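Choosing a middle school

We toured Teven in February and sent in the forms the same week. It has 300 students, and the bus ride is 23 minutes each way. Vuder was closer, but it stops at eighth grade and we didn't want to do this twice.

The fee for books and lab supplies came to 184 dollars – more than I had planned on.

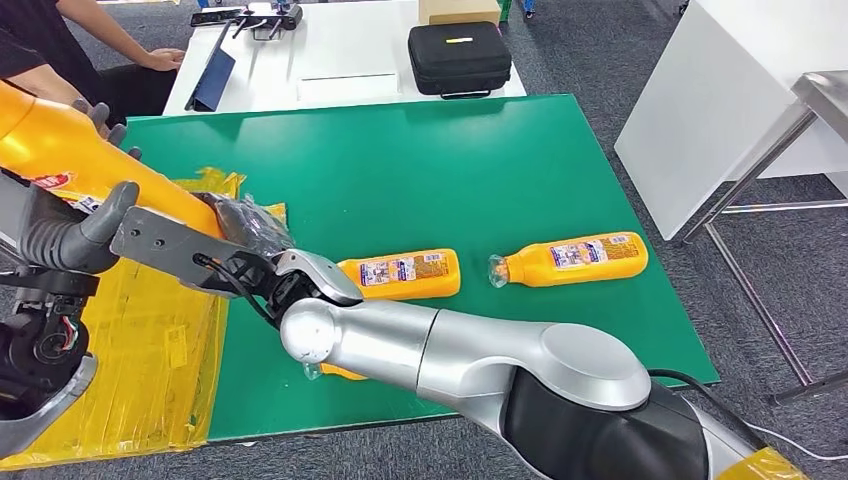 First week

Classes started 25th August. My daughter has math first thing, then science, and she likes both so far. Lunch is short. She still can't get her locker open on the first try.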